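The Chore Gap: What Simulation Has and Has Not Settled

Statements about household and shop-floor robots tend to come in two kinds. The first holds that general-purpose machines will be folding shirts and kitting parts within a few years. The second holds that they will never do so at a price anyone would pay. The Boltstead Institute takes neither position. Our view is that the work most often offered as evidence does not yet bear on the question, and that purchasers should wait for work that does.

Consider how a chore is learned. A company such as Sorero or Gasesik builds a model of its arm and hand, places that model in simulated space, and lets it practice. Practice of this kind is cheap. It can run through the night, nothing is broken, and a failed grasp costs a fraction of a second of computing time. We do not dispute its value. Every developer we have spoken with relies on it, and most of the recent progress in finger control would have been slower without it.

The difficulty lies in what is left out. A kitchen drawer sticks in May and slides freely in the winter. A bin of fasteners contains two that are bent. A dish towel has no fixed shape at all, and a person picking one up corrects the grip several times without noticing. These conditions are the chore. A machine that performs well in their absence has shown that it can move, and the purchaser still has to learn whether it can work.

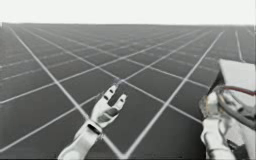 Two simulated arms over an open grid floor, with no table or tools between them.

Developers will answer that an open floor is only a place to begin, and they are right. Our concern is with how far the results are carried. In its published material on light assembly, Tiongson reports 1,333 simulated trials of a single sorting task. It reports 30 trials on a physical bench. Both figures are given plainly, and the company deserves credit for printing the smaller one. The summary, however, speaks of the task as solved, and a plant manager reading only the summary would have no reason to ask which set of trials was meant.

We would ask for something modest. Any claim that a machine can perform a chore should state where the chore was performed, how many times, and how often a person stepped in. For household work, the trials should take place in at least 6 homes that the developer did not furnish. For shop-floor work, they should cover a full shift, including the hour before cleanup, when the bins are low and parts have been put back in the wrong place.

Some members of our own board consider this too strict. They argue that a machine which handles one narrow job, such as moving identical trays from a rack to a cart, is already useful and should not be held to the standard of a housekeeper. We accept the point. Narrow machines have earned their place in factories for decades and should be judged on narrow terms. The standard above is meant for claims of general ability - the kind now being made to hospitals, hotels, and families caring for an older relative at home.

Those buyers cannot rerun a trial. They have a budget, a building, and a list of tasks that must be done every day. Until developers report physical trials with the same care they give to simulated ones, we advise such buyers to lease for short terms, to keep existing staff in place, and to ask for the intervention record in writing before any renewal.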